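Takagi, the two-armed build: bench gallery

Workshop pages > Lusden Shared Shop > Builds > Takagi

Welcome to the Takagi page! Takagi is our two-armed robot, put together on evenings and weekends in the back half of the Lusden shop by Renji Sakai, Kanako Ishida and me (Ching-wen Chou, the one who types things up). We started last October with a pile of joints, a lot of cable and a drawing Renji had been carrying in his jacket for far too long. Now we have two arms on a body, a gripper on the end of each, and a list of everyday jobs we want it to learn. I love that list. It lives on the shop wall and people keep adding to it whenever we go out for noodles.

Most of the questions we get on open night are about the arms, so the gallery leans that way. Click through to the Kornetitz page for the controller boards, which Lindsay Maihi has documented far better than I could.

Bags and soft things

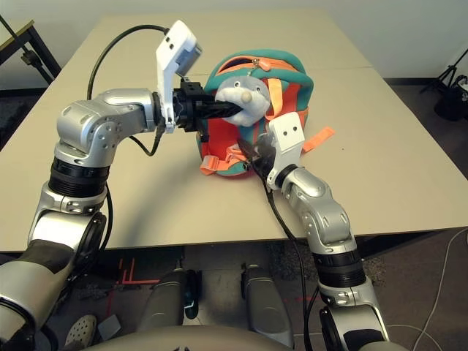

Soft stuff is my favorite part of this whole project, and also the part that eats my weekends. A rigid block stays the shape you left it, so you can plan a grasp and go get it. Fabric sags and straps wander, and a plush toy squashes wherever you push on it. The gray-and-white one sitting up in the open backpack has a gripper right in its face, just under the nose, with the other arm down low at the front of the bag. Two arms really earn their keep on a job like this! Kanako wrote the bag routine and she has rewritten the left-hand approach more times than she will admit to. Her current version has 26 steps, down from 83, and it reads like something a person could follow.

The straps are still the worst of it. If you have ideas for keeping a loose strap out of the way without taping it down, please write to us, we would love to hear them.

Thin plastic

Before the next one, a word on grip force, because Masaru Maruyama asked and I promised him an answer in public. We set it per object in a plain text file. The units are our own (0 is open, 400 is as hard as the motor will squeeze) and most things in the shop are happy at 200. Thin-walled plastic wants less, and it wants a patient close. Renji added a slow ramp for the last bit of finger travel and I think it's the nicest thing in the code. Look at the white container standing on edge between the black fingers, with the pointed tip of one pressing into its side. Containers like that are great practice pieces: curved walls, a stepped ridge, a little tab on the rim, and hardly a flat spot to hold on to.
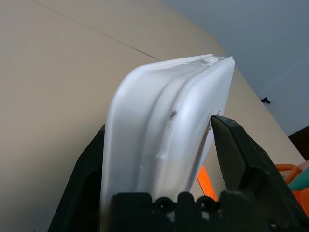 Parts and files

Arm drawings: in the shop binder, second shelf, under T. Renji is redrawing the wrist bracket, so ask him before you print one.

Grip settings: the text file is on the shop machine in the Takagi folder. Copy it before you change anything, please!

Older builds: Satetti, our one-armed first try, has its own page with a lot of very wobbly video.

Come and see it

We're at the bench most open nights and very happy to talk. Bring something odd for Takagi to pick up, and if it's small enough for the grippers we'll give it a go.

Page updated 2026-05-17 by Ching-wen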